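Closing Time

The task I picked for my first proper go at teaching a robot was shutting a laptop. I picked it because I do it several times a day without being fully awake, and because the people at Rirnex, who run the two-day course in Skandirbridge, said to choose something small. I now think they say that to everyone and then go and put the kettle on.

There are two ways to show the arm what you want. You can take hold of it and drag it through the motion yourself, which feels like teaching a very heavy child to waltz. Or you can sit back and drive it with a hand controller, which feels like playing a video game you bought secondhand with the manual missing. Either way it records where every joint was, and you do it again, and again, and later some software tries to work out what you had in mind. In my case what I had in mind was mostly lunch.

I started by remote control, going for the top edge of the screen. The trouble is depth. My eyes said the fingers were right over the lid. My eyes have been wrong before, and they were wrong for most of the morning. 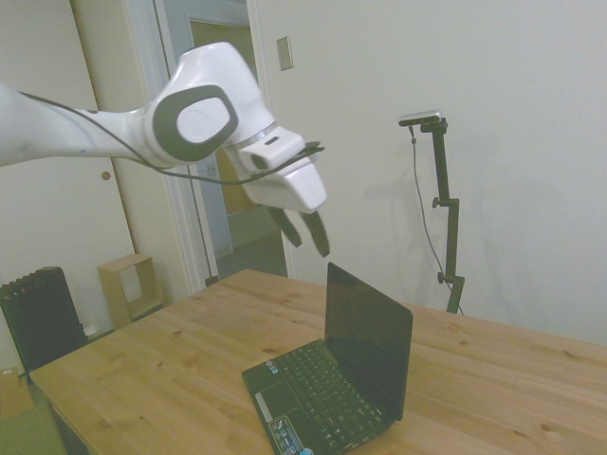
Have you tried moving your chair, asked Dunbar, who had finished a whole set of demonstrations already and had time for other people's. You're judging the height from the worst possible angle, and if you hesitate on the way down it'll learn the hesitating too.

I moved my chair. I hated how much it helped.

The bit about hesitating stayed with me, though. Everything goes into the recording: the wobble, the second thoughts, the pause while you scratch your nose. I watched one of my own runs played back and it was like hearing my voice on an answering machine. The arm crept down, reconsidered, crept sideways and hung there, looking exactly like me in front of an open fridge. I deleted that one and the two after it.

By three in the afternoon I had nine runs I was willing to keep, and I had gone over to guiding by hand for the last part, where you push the lid down. I got on better that way. You can feel when you're about to lean too hard, and you let up without having to think about it. With the controller I only found out afterward, usually from somebody else's sharp breath.

On the second day we were told to vary things. Turn the laptop a bit, slide it along, come at it from the other side. I resisted this, having only just got good at one laptop in one spot, but the point is fair enough. Show it the same thing every time and it learns the spot on the table and never mind what's sitting there.
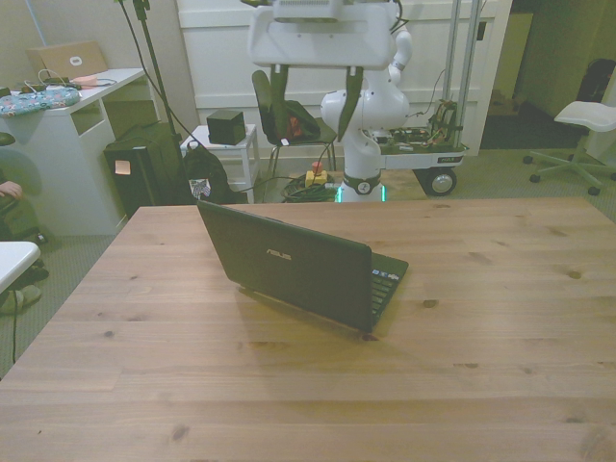 Asley

Varying things is tiring in a way I hadn't expected. You have to keep inventing slightly different positions, and after a while your idea of random turns out to be the same few angles in rotation. I took to shutting my eyes and giving the laptop a shove, gently, as it wasn't mine.

My final score, for those keeping track at home - the trained version got the lid closed on more than half of its tries. On the rest it stopped short and waited over the lid, with great dignity, until somebody reset it. I know where it picked that up.

I've signed up for the next session in September. The plan is to do opening, and I'm told opening is a good deal worse.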